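Keeping Old Tablets Useful: A Report on the Garnbridge Update Project
Junhao Liao and Virgil Iordache
Monday, November 11, 2019 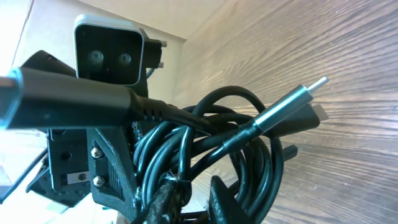

Figure 1. Stereo camera module with its bracket and cables.

1. Background
Our department owns 36 tablets of a model called the Su, made by Malholm. The last official system update arrived in August, fixed one typo in the settings menu, and broke the calendar. Malholm then ended support. We wanted to know if a community build called Skullside could keep the tablets going for a few more years.

2. Method
We were allowed to experiment on 10 tablets. Each was backed up, wiped and loaded with Skullside from the same laptop. The written guide for this runs to nine steps, of which step four is "repeat step three until it works." We repeated step three a lot. Afterward we used the tablets for normal class work and kept a log of crashes, battery life and free storage.

3. Results
Nine of the 10 tablets took the new system. The tenth shows the Skullside logo and has shown it ever since – Virgil still plugs it in every morning, out of respect.

On the working tablets, startup was faster and the browser stopped closing itself. We gained 500 MB of storage, most of it from removing a Malholm shopping app that could not be uninstalled before. Battery life stayed the same, meaning poor. Video calls were worse: the sound runs slightly behind the picture, and we did not find a setting that helps.

4. Problems
The school's login app refuses to run on an unofficial system. We asked for an exception and were sent a form, which has to be filled out in the login app. For now, students sign in through the browser.

5. Next steps
We would like to update the other tablets over winter break, starting with the ones that have cracked screens. Junhao is rewriting step four of the guide.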